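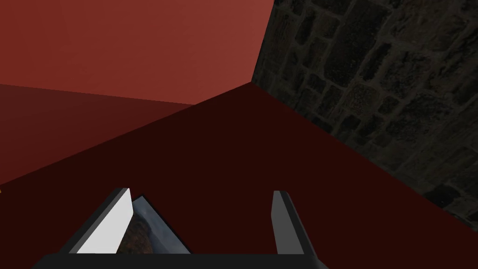
Chapter 4
Practicing in a Room That Doesn't Exist: The Rornetti Kit

By Hyun-seo Shim and Kyung-tae Woo
May

Sooner or later every student in a first robotics course wants to stop reading and start picking things up. Good! This chapter is where that begins, and you can do all of it on an ordinary lab computer.

We will be working with Rornetti, a simulation kit sold to schools by Letport. It gives you an arm, a two-finger gripper, and 31 rooms to work in, each with its own walls, lighting, and loose objects. You steer the gripper with a keyboard or a game controller, and the kit saves every move you make so you can play it back, slow it down, or hand it to a learning program as an example to copy. We chose it after a full school year of using it with our own classes, and we still find ourselves staying late to try one more grasp.

What we like best is how quickly it makes a hard idea plain. Chapter 3 spent many pages on coordinate frames, and plenty of readers came out of it a little dizzy. Open the wrist view in Rornetti, though, and the gripper's frame is simply where you are sitting. Roll the wrist and the whole room rolls the other way. Students who struggled with the matrices tend to start grinning at about this point (and then, we hope, go back to the matrices). 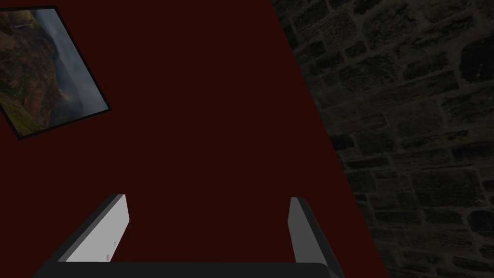
Figure 4.1 Wrist view in a dimly lit simulated room. The gripper is open, with nothing between the fingers.

Spend a minute with Figure 4.1 before reading on. The left finger's pad is very bright and the matching face on the right finger is much darker, so a program that looks for fingers by brightness alone could find one and miss the other. The dark red surface between them is plain, with very little to tell you how far away it is. Compare the stone wall on the right, full of joints and edges that a vision program can track from one moment to the next. We will come back to both problems in Section 4.3.

The kit has its weak spots, and you should know them now. Contact is the big one. Thin, flat objects sometimes slide out of a grip that looks perfectly sound, and the friction settings are buried three menus deep. The manual runs to 567 pages and its index is poor. The dark rooms are also tough on older monitors. Turn the screen brightness up before you decide that your gripper has vanished.

Even so, the speed is wonderful. One of our sections logged 3,000 grasp attempts in a single term, far more than we could ever have fitted in on the one real arm we share. You will need 100 attempts of your own for the project at the end of this chapter, and failed ones count. Keep them all, because Section 4.5 uses the failures.

Before you start
Install the kit and load any room. Switch between the wrist view and the room view until you can say, without checking, which way the gripper will travel when you press forward. Then roll the wrist a quarter turn and try again.

4.1 Moving the Wrist
We start with a single motion, straight ahead, and the small errors that creep into it.

Comments (3)

Bit-na Ki
Used this chapter with my evening group. The quarter turn exercise took them far longer than I planned for, but what a fun hour.

Su-bin Yook
Could you say which friction setting you use for flat objects? Mine keep slipping at the default.

Yu-na Ban
Su-bin, try raising the finger pad value first and leave the object alone. That fixed most of it for me.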